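Chapter 7
The Price of a Shirt: How Clothes Travel from Field to High Street

In this chapter you will learn:
how raw cotton becomes yarn, and yarn becomes cloth
why the making of one garment may be spread across several countries
what a shop's price has to cover
how to read a care label and a size label with a sharper eye

7.1 Starting with what you have on

Before we go any further, I should like you to put your hand on your own sleeve. Go on, it will only take a moment, and I promise there is a reason for it. Is the cloth smooth or slightly rough? Does it stretch when you pull it gently? If you can find the label (usually in the back of the neck or down the left-hand side seam), have a look at that as well, and jot down the country it names. Keep your note somewhere safe, as we shall be coming back to it in section 7.4, when we draw our first map.

Most of us get dressed in the morning without giving the matter much thought, and I include myself in that. Yet the plainest garment in the drawer has very likely seen more of the world than its owner. Cotton may be grown on one continent, spun on another, sewn on a third and worn out, at long last, on the elbows of somebody sitting in a classroom like yours. Geographers call this journey a supply chain, and it is a good term to have at your fingertips, although I have always thought that "supply web" would be nearer the mark. There are a great many side roads.

7.2 The mill at Pleltdale

Our main case study is the town of Pleltdale, which you met briefly in Chapter 3 when we were looking at rivers. You will remember that the water there is soft, and that it runs fast enough to turn a wheel. Both of these things mattered a good deal to the first mill owners. Soft water is kind to cotton when it is being washed and dyed, and a damp valley keeps the thread from snapping on the machines.

At its busiest the Braretti mill gave work to 1,788 people, and whole streets were built to house them. Some of those streets are still lived in today, and very handsome they look too. By the time the spinning rooms closed, only 379 names were left on the wages list. The weaving shed carried on for a while longer with 50 looms, turning out shirting for a single customer, the clothing firm of Majumder, before that work went overseas as well.

It would be easy to tell this as a sad story and leave it there. But the Majumder firm did not disappear, and neither did the town. The designing, the pattern cutting and the buying of cloth are all still done in Pleltdale, while the sewing is done at Grellero, a port with deep water and a good railway behind it. One order of T-shirts might fill 504 cartons, and every one of them has to be packed, weighed, listed and sent off by sea. We shall follow an order like this from beginning to end in section 7.3.

7.3 What are we paying for?

Suppose you buy a white T-shirt with some lettering on the chest. You have paid for the cotton, of course, and for the sewing. You have also paid for the ink, the carton, the ship, the lorry, the rent of the shop and the wages of the person at the till – and then, somewhere in the middle of it all, for the design itself. The words on a shirt add very little to its weight and sometimes a surprising amount to its price. Old-fashioned wording is a great favourite with designers. A date and a small emblem can make a brand-new garment feel as though it has a family history.

Keep this in mind as you work through the next few pages, and try to decide for yourself how much of the price belongs to the cloth and how much to the idea printed upon it.
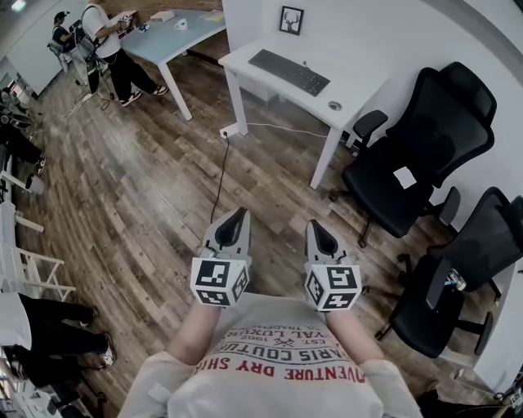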